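Planning for the arm that waits: a talk with Damilola Briggs

When I called Damilola Briggs it was a little after seven in the morning for her, and she was already at her desk in Cledcombe. She writes the planning software at Wutis, a small company where most of the people came from web programming and only a few from robotics. She is one of the few. I wanted to ask her about the new planner, which the team calls Adeyemi, and why it took them so long to release it.

"The first version was fast and nobody liked it," she told me. "It found a path in 12 milliseconds. But it was a different path every time, and the people who work beside the arm could not guess where it would go."

The old planner took random samples of the space and connected them, as many planners do. With a limit of 2000 samples it almost always found an answer. The problem was in the quality of the answer. Sometimes the elbow went high over the table for a very small movement, and the operator pressed the stop button. Briggs read the logs of these stops for most of August. She says it was the most useful reading she did in the year.

Her colleague Ajith Gounder, who is responsible for perception, joined us for part of the call. He explained that the two halves of the software had been arguing with each other. His part gave every object a box, and the box grew when the estimate was uncertain. "For a pepper this is fine," he said. "For a thing with a thin neck, a box is terrible. You block a lot of free air, and the planner goes on a long trip around it."
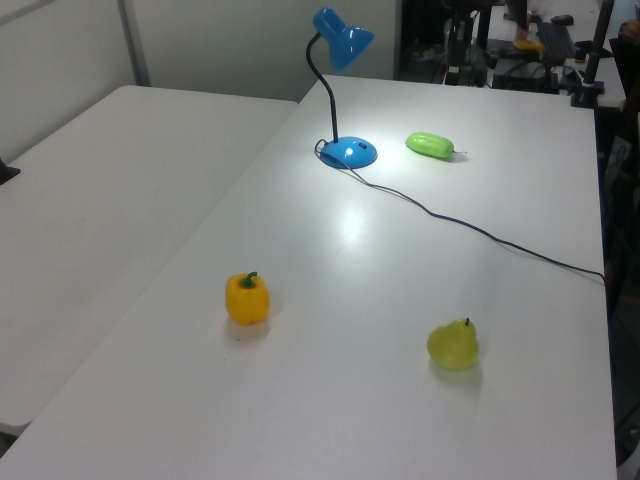

The table with the blue lamp, a pepper, a pear and a green cucumber-like object.

The lamp is a good case for this question. Gounder now divides such an object into a few simple shapes, so the arm is allowed to pass near the neck while it still keeps away from the shade. The power cord is a separate matter. "A cord is very thin and it lies almost flat, so in the depth data it is nearly the same as the table," he said. For now they find it in the color picture and mark a strip of the table as forbidden. He does not like this solution – it is too careful near the edge – but he prefers it to a caught cable.

I asked Briggs how the planner became more predictable. She keeps a library of 200 motions which were approved by operators, and the planner begins from the nearest one and bends it to fit. Only if this fails does it go back to random sampling, and then the screen shows a yellow line so the operator knows.

"It is slower, yes. I was a bit ashamed of the number at first," she said. "Then Tanko Okeke from our site in Estcombe wrote to me that he had stopped keeping his hand over the button. After this I did not worry about the number."

Not everything is finished. When two objects stand close together, the shapes sometimes join into one, and the planner then refuses a grasp that a child could do. Gounder is rewriting that step now. Briggs would also like a better tool for replaying failures, for the present one loads the whole log before it shows anything. She makes tea while it loads.

Before we ended I asked what she would tell a programmer who is new to this kind of work. She thought for some time. "Save the random seed," she said. "We did not save it for the first months, and there are failures from then which I still cannot repeat."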